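Let the kids pick the boring project

I've been helping out with the robotics club at Fellau for 5 years now, and every June we have the same argument. Do we enter the big showy contest at Skunemthorpe, or do we let the students spend the year on bin picking? I'm firmly on the bin side, and I'd like to make my case before the vote.

Yes, the contest is fun! There are lights, there's a crowd of 500, and the T-shirts are great. But our kids spent most of last year tuning one drive routine for one field, and by summer it was useless to them. I asked a few what they'd learned and got a lot of shrugs.

Bin picking is slow and kind of maddening. You toss in whatever's lying around the lab – hard stuff, soft stuff, stuff with handles – and the arm has to work out where to grab. Then you move one thing and the plan falls apart. The Irura team (three juniors and a sophomore) logged 700 tries this term, and they argue over the failures like sports fans. I love it.

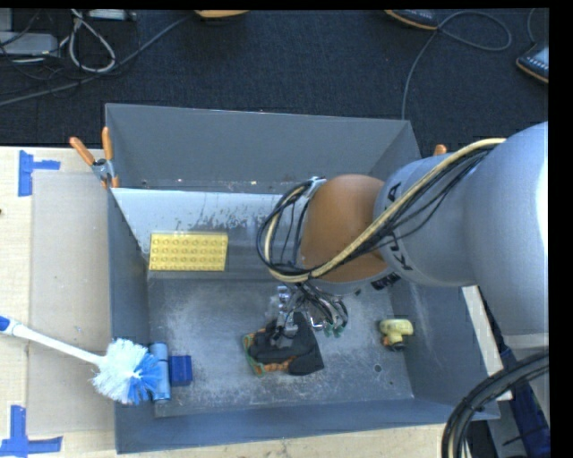 Team Irura's bin, with the gripper down at a dark, soft-looking item and the scrub brush still waiting its turn.

People tell me parents won't come out to watch that. Maybe they won't. I'd still take it over another trophy in the Schwaiger hall, and I'm voting that way.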